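24 Mar 2021

Hand-held grippers, second build, out on the shop table with the sock basket. New linkage arms are on (the brass bushings took me most of an evening to press in straight — never again without the jig!) and I put the Drancombe springs back because the Femard ones felt mushy.

Socks are such a good test. They squash, they twist, they snag on everything, and I own plenty.
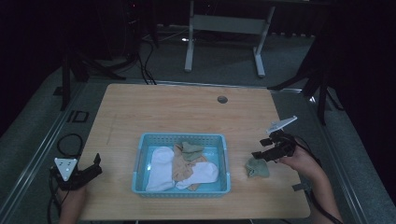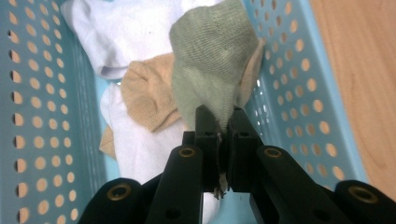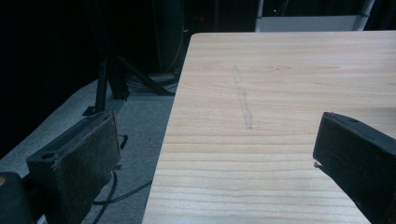 Top to bottom: both grippers at the table, green sock in the jaws, jaws open over bare wood.

Finger pads need a rethink. Efua Fiadzo wants to try the Jinari rubber, and I'd like to keep the screw spacing the same so we can swap back. Springs are rated for up to 3,000 squeezes, so I'll log at 1,000 and look again then.

To do: shorten the left cable, order 22 more bushings, print spare fingers before May.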